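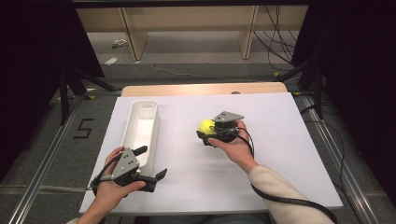
2. What We Tested

Our group wanted to know if a machine could put away the things people leave lying on a table. We kept it small: one white board, one plastic box, one tennis ball. A person holds a gripper in each hand and does the job, and those movements become the lesson the arm is supposed to learn from. Damian Zieliński did most of the demonstrations and Wanda Zalewska ran the trials on the arm.

A tennis ball is a generous choice. It is bright, it gives a little when squeezed, and it doesn't matter which way up it is. Most things on my own kitchen table are worse in every respect.

3. What We Found

We recorded 306 demonstrations. The trained arm then got 20 tries at putting the ball in the box and managed 12. Several of the misses were bad grabs, where the ball squirted out and rolled off. In 2 tries the arm closed on air, carried nothing over to the box and let go of it very carefully.

Bogdan Sobczak thinks more demonstrations would fix this. Maybe. I would point out that the person wearing the sleeve never needed any practice, and that a good try by the arm still took up to a minute.

4. Can It Do Chores?

Not on this evidence. The Uvero brochure we read in January shows a spotless living room, but it doesn't say who set the room up beforehand. We set ours up before every single try, and that was most of the work.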